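# Dark cloths and covers: frequently asked questions

These questions come to us most often by mail. We write the answers for people who care for a shared workshop, a studio or a storage room and who want to cover things with cloth. If your question is missing, please write to the Skusadus desk and we will add it when we can.

### Which cloth should I choose for a cover?

For most rooms we suggest a matte fabric in dark gray. Our own everyday cloth is sold under the name Rakon, in slate gray, and it has a slightly fuzzy side and a smoother side. The fuzzy side holds better on metal and does not slide down so easily. The smoother side is better if you must fold the cloth every day.

Black is also possible, but on black you see every piece of lint. On slate gray you see it too, only less.

### What size do I need?

Measure the height of the thing on both sides, then the width across the top, and add these three numbers. To this sum please add 20 cm. Our standard cloth is 141 cm wide, and for many tables this is enough in one direction. If your sum is bigger, order two pieces and let them overlap in the middle.

Do not sew the two pieces together before you have tried them for a week or two. Many customers change their mind about where the overlap should be.

### Must the cloth reach the floor?

No. We prefer that it ends above the floor. A cloth which touches the floor collects dust on its lower hem, and people step on it. When it ends higher, you can also look under it and see what is there without lifting everything. 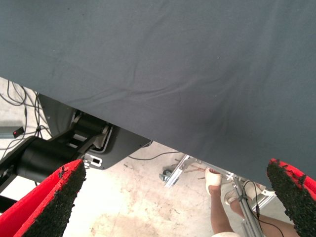 A hem that hangs a little diagonal is not a fault. It happens when one side of the thing is higher than the other, or when somebody pulled the cloth from one corner. If you want it straight, hold the cloth by the middle of the upper edge and shake it softly, then let it fall again. Pulling at the low corner makes it worse.

### How do I remove the lint?

Use a clothes brush and always brush in the same direction, from top to bottom. A sticky roller works also, but on the fuzzy side it takes some fibers away, so please use it only before visitors come. A few tiny light specks will come back in a few days. We have the same in our own room in Atness and we stopped to worry about it.

### Can I wash it?

Yes, at 40 degrees, alone or with other dark things. Use little detergent and no softener. Hang it over a line with the long side down. Do not put it in the dryer. The first wash makes the cloth shorter by a small amount, and this is already calculated in the 20 cm from above.

### And the creases?

Soft creases go away alone when the cloth hangs. For sharp ones from folding, use a warm iron on the smoother side with a thin towel between. If you store the cloth on a roll, you will not have this problem. A cardboard tube from a carpet shop is good and often costs nothing.

### What should I do with cables near a cover?

First look which cables go to something that must stay on. Then pull the others out and lay the rest in one wide loop beside the thing, on the side where people do not walk. Cables on a pale floor are easy to see, which is good for your feet, but in a tangle it is hard to tell which one is which. A strip of paper tape near each plug, with the name of the device, saves much time.

Please do not put a power strip under thick cloth. It should stay outside, where the air can reach it and where you can see its light if it has one.
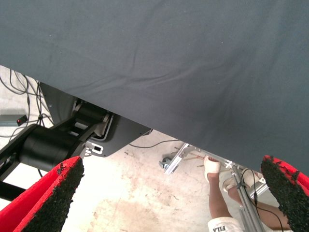 For the length of the loops we follow a simple habit: no loop smaller than a dinner plate. Very tight loops are bad for the cable inside. Soft hook-and-loop ties are better than plastic ones, and you can open them again without scissors.

### May I cover a device that is switched on?

We do not recommend it. Switch it off and wait 45 minutes before you put the cloth on, longer if the housing still feels warm to your hand. If the maker of the device gives another time, follow the maker.

### Does the cloth protect from water?

No, only from dust and from light. For a room with a leaking roof you need a plastic sheet, and we do not sell these. The shop Quansah, two doors from us, has them in several sizes.

### Can I return a cloth that I already cut?

Unfortunately not. If you are unsure, ask for a sample piece first. It comes in an envelope and you may keep it. Orders made in March can take a few days more, because we count the stock in that month.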